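ロボット・自動化

袋から容器へ、細い棒の束をどう移すか　Prokevstead、グリッパー比較試験に「人の手」の記録を追加

2020年12月

ロボットハンドの比較試験に取り組むProkevsteadが、この冬から評価課題を大幅に入れ替えた。目玉は、柔らかい袋に入った細い棒の束を、袋ごと筒型の容器に収めるという作業だ。言葉にすると地味だが、試験場で見ているとこれが面白い。箱や缶なら難なくつかむハンドが、袋を相手にしたとたん急にぎこちなくなるのである。

比較の対象になっているのは、二本指の平行グリッパー「Kernatov」、空気圧で指を曲げるソフトハンド「Jallov」、そして制御装置の「Cheng」だ。ハンドは同じ双腕アームに付け替え、ChengとProkevstead自作の旧型コントローラーの両方で動かす。つまり2種類のハンドと2種類の制御装置を総当たりで試すことになる。組み合わせごとに同じ課題を繰り返し、これまでに87回の試行を終えた。

指揮を執るのは、把持評価を担当するLanying Suさん。「硬くて形の決まった物なら、カタログの数字を見ればだいたい想像がつくんです。袋はそうはいきません。つかんだ場所で形が変わるし、中身も一緒に動く。だからこそ差がはっきり出て、毎日試験場に行くのが楽しみで仕方ないんですよ」と声を弾ませる。

今回とくに力が入っているのが、基準となる人の手の動きの記録だ。両手首に白いタイル状のマーカーを並べた黒いバンドを巻き、頭の側のカメラで手元を撮る。マーカーの見え方から手首の位置と向きを割り出し、それをアームの軌道と重ねて比べる仕組みである。

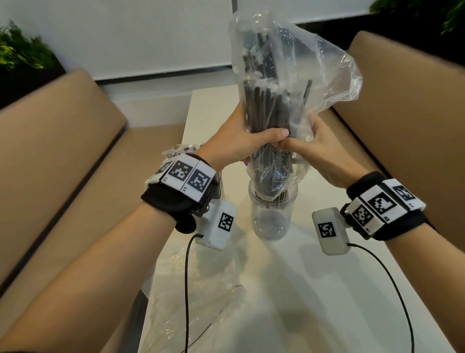 両手で袋を包むように持ち、透明な筒型容器へ下ろす作業の記録から（写真提供：Prokevstead）

人の作業を見直して、チームがまず驚いたのは左右の手の使い方だった。左右に離れて袋の両端を持つのかと思いきや、手は真ん中で重なり、左の親指が右手の指の上にかかっている。二つの手がまるで一つのクランプのように働いているのだ。双腕アームの計画では、腕どうしがぶつからないように距離を取るのが常識で、旧型コントローラーにもそのための余裕が設定されていた。この余裕をどこまで詰められるかが、そのまま制御装置の腕の見せどころになる。

そこで存在感を見せたのがChengだった。力の変化を見ながら両腕の間隔を細かく調整できるので、指先どうしを寄せた姿勢でも動きが滑らかに続く。旧型では接近を検知するたびに止まっていたのが、するすると下りていく。初めて通しで動いたときは、試験場のあちこちから拍手が起きたそうだ。

ハンドの側にも、それぞれに見どころがある。Kernatovは位置決めが正確で、束の向きをまっすぐ保つのがうまい。その代わり、袋の表面だけをつまんでしまい、中の束がずり落ちることがある。Jallovは反対に、袋ごとふわりと包み込むのが得意だ。ただ、指がたわむぶん束が傾きやすく、容器の縁に棒の先が当たってやり直しになる場面が目についた。左にJallov、右にKernatovを付けた変則的な組み合わせも急きょ試すことになり、こちらは予定になかった7回の追加試行が組まれた。包む手と支える手を分けるこのやり方、見ていて実に気持ちがいい。

カメラの置き方も比較項目に入っている。画像処理を受け持つLanying Tangさんによると、透明な袋と透明な容器の取り合わせは想像以上の難物だという。しわに照明が映り込むと、輪郭が途切れて見えてしまうのだ。「最初は固定カメラだけで何とかするつもりでした。でも頭の側から見た映像を足したら、棒の先がどこにあるか、ずっと追いやすくなったんです。透明な容器なら壁越しに中も見えますからね。反射は困りものですが、味方にもなってくれるんだなと」。マーカーについても、手首が回ると隠れるタイルが出てくるため、ひと続きに並べて、どれかが見えている状態を保つようにした。9月の予備試験ではタイルが少なく、手首をひねった瞬間に追跡が切れることが多かったそうだ。

採点の方法も変わった。以前は容器に入ったかどうかだけを見ていたが、今は束の傾き、袋の引っかかり、下ろす速さ、持ち直しの有無、手を離したあとの安定の5項目で評価する。人の作業も同じ表で採点しているのがこの試験の楽しいところで、Suさん本人の記録は「持ち直しの有無」で減点されているという。「ロボットに厳しくするなら、自分にも厳しくしないと」と笑っていた。

次の段階では、袋の口の余った部分をどう扱うかを調べる。つかんだ位置より上に残ったフィルムは大きく広がり、カメラの視界をさえぎったり、もう一方の腕に触れたりする。人は気にも留めずに作業を進めるが、アームにとっては立派な障害物だ。Tangさんはフィルムを障害物として扱わず、触れてもよい領域として認識させる方法を準備中で、Chengの側にもそれに合わせた設定を加える。

試行の映像と採点表は、作業がまとまりしだい、Prokevsteadの試験報告として公開される見通し。変則ペアの結果も同じ報告に収められる。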